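Open day walk-round, robot demo area, Brolgate building
Done by: P. Grube. Second pair of eyes: Bernd Pfeiffer
Start 07:30, doors 10:00. Month: June
Key: OK / FIX / N/A. Comments are mine unless marked BP.

## 1. Getting in and getting out

- [x] Main entrance unlocked both leaves. OK
- [x] Fire exit by the loading bay clear. OK now. Two pallets from Steinbach were parked in front of it at 07:30, moved by BP and me. Have asked goods-in not to put anything there till tomorrow
- [x] Exit signs lit. OK, all of them
- [ ] Door wedge on the corridor fire door. FIX. Someone keeps wedging it. Wedge is now in my pocket, will be back by lunch I expect
- [x] Assembly point sign visible from the path. OK
- [x] Step-free route from car park. OK but the ramp mat slides. Taped it. BP: tape won't last if it rains, check again at midday
- [x] Max in demo room at once: 30. Notice on door. Needs someone on the door who will say no to people

## 2. Floor and cables

- [x] Floor swept. OK
- [ ] Cables on visitor side. FIX before 10. Need covers wherever people can walk, tape only is not good enough, we said this last year as well
- [x] Extension leads not daisy chained. OK (was one, gone)
- [x] PAT labels in date. OK, except the kettle in the side room. Kettle taken out of use, sorry all
- [ ] Bags and boxes under or beside the demo table. FIX. Anything not needed for the demo goes in the store. Applies to staff stuff too
- [x] Wet floor sign to hand. OK, behind reception

## 3. Barrier and visitors' line

- [x] Barrier posts out, belts clipped. OK
- [x] Distance from belt to furthest reach of either arm: 100 cm min. Measured with arms stretched right out, not parked. OK
- [ ] Low barrier for small children. FIX. Belts are at adult waist height, a four year old walks straight under. Udbridge school are bringing 19 kids in the first slot. BP has asked the gym club for benches, waiting to hear
- [x] Floor line in yellow tape. OK
- [x] "Please don't reach over" signs. OK, one has a typo, leaving it
- [x] Two staff inside the line max during a run, both on the list. OK

BP: can we agree that nobody hands things to the robot over the belt. Last time a visitor gave it his car keys. Operator says what goes on the table, operator puts it there, arms stopped.

Agreed. Added to briefing.

## 4. Arms and grippers

- [x] Emergency stop, operator side. Pressed, both arms stopped. Reset ok
- [x] Emergency stop, visitor host side. Pressed, both stopped
- [x] Stop pressed with an item held in the gripper. Held, didn't drop. OK
- [x] Speed limited to demo setting and locked. Checked on the screen, checked again after a restart becuase it went back to default once during the rehearsal
- [x] Gripper fingers: tight, no play, no cracks. OK left and right
- [ ] Finger tips. They're pointed. FIX = park position must have grippers well back from the near side of the table, so nobody leaning in meets one at eye height
- [x] Wrist cabling not pinched at end of travel. Ran both arms through slowly, watched it. OK
- [x] Bolts at base, paint marks lined up. OK
- [x] Noise at belt. Fine, can talk over it
- [x] Arms can't reach each other at demo speed without stopping first. Tried three times. OK

BP: left arm has a slight judder on the first move after a cold start. Not dangerous. Warm up for ten mins before first slot so we don't have to explain it.

## 5. Table and items

- [x] Table steady, doesn't rock. OK
- [x] Corners. Rounded, no edge guard needed
- [x] Only light items. Nothing glass, nothing with a blade, no drinks. OK
- [x] Small parts counted out and counted back in by operator. Choking risk with the little ones, this is not optional
- [x] Paper flat, not curling up into the fingers. OK
- [ ] Table wiped. FIX. Few marks on the top. Not a safety point but it's under everyone's nose for the whole day
- [ ] Loose papers near the demo area. FIX. Clip them or take them away, they will go everywhere when both doors are open

## 6. People

- [x] Operator on the list and signed. OK
- [x] Relief operator. OK, swap every 46 minutes, odd number but that is what the slots work out at
- [ ] Lanyards and hair tied back, inside the line. FIX. Two people with dangling lanyards at rehearsal. Clip-on badges instead, Asix have sent a box
- [x] First aider named on board. OK
- [x] Host script read through. OK. Please stick to it re "it can't hurt you". We don't say that. We say stay behind the line
- [x] Lost child plan. Reception, radio channel 2

## 7. Between slots

1. Stop pressed in before anyone goes to the table
2. Items back in tray, counted
3. Check belt, check tape, look at the floor
4. Host gives thumbs up from the line
5. Release, slow move first, then let people in

Takes four mins if no one chats. If running late cut the talk short, do NOT cut this.

## 8. Still open at 09:10

- Cable covers (me, fetching from van)
- Benches (BP, phoning again)
- Corridor door (all of you)
- Stuff beside table to store (operator)
- Papers clipped (operator)
- Table wiped (whoever has the cloth)
- Park position changed and saved, then shown to me
- Badges given out at 09:30 briefing

No first slot till the cable covers are down and the park position's been seen by me or Bernd. If we start late we start late, tell reception and they can send the school round the workshop first.

Bernd takes the midday check as I'm on the door then. Same sheet, use a different colour pen please, couldnt tell whose ticks were whose at rehearsal. Completed sheet goes in the tray at reception after last slot.

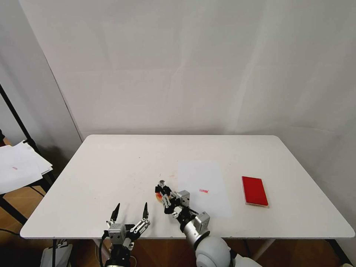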